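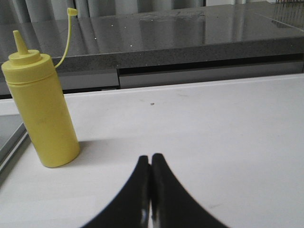

Fig. 7. Squeeze bottle with tethered tip plug.

Section 4: Adding a self-check-in room

Use this section when you are adding a motel room, cabin or holiday unit to Drovton and guests will let themselves in with a door code. If guests collect a key from the office, go to Section 5.

Before you start, have the following ready:
the property login (staff logins can't add rooms)
the serial number printed inside the Unden lock's battery cover
four fresh AA batteries
the room name exactly as it shows on your booking sites

4.1 Pair the lock

1. Open the door and keep it open until you reach the end of 4.2.
2. Fit the batteries and replace the cover. The keypad lights up and beeps twice.
3. In Drovton, go to Property > Rooms > Add room and enter the room name.
4. Choose Lock type > Unden keypad, then type in the serial number.
5. Press and hold the star key until the light turns blue. You have 36 seconds to press Pair on the screen.
6. Wait for the word Linked beside the room name.

Note: If the light goes red, the time has run out. Take out one battery, put it back and repeat from step 5.

4.2 Set the codes

1. Under Codes, enter a six-digit master code. Write it down and store it away from the room.
2. Add a cleaner code. It works only between check-out and check-in unless you tick All hours.
3. Set the guest code to Automatic. A new code is made for each booking and sent to the guest at 2 pm on the day of arrival.
4. With the door still open, turn the bolt out by hand and enter the master code. The bolt should draw back fully.
5. Repeat with the cleaner code, with All hours ticked for the test. Untick it afterwards if you don't need it.

CAUTION: Do not close the door on an untested lock. The inside handle always opens, but there is no keyhole on the outside of this model.

4.3 Check the guest message

1. Go to Messages > Arrival and select the room.
2. Fill in the parking bay, the Wi-Fi password and an after-hours phone number.
3. Press Send test. The message goes to the email address on your login.
4. Read it on a phone. Text messages longer than 745 characters are split in two and can arrive out of order.

Note: Properties with more than 20 rooms can copy these settings from one room to the rest. See Section 9, Bulk changes. Master codes are not copied.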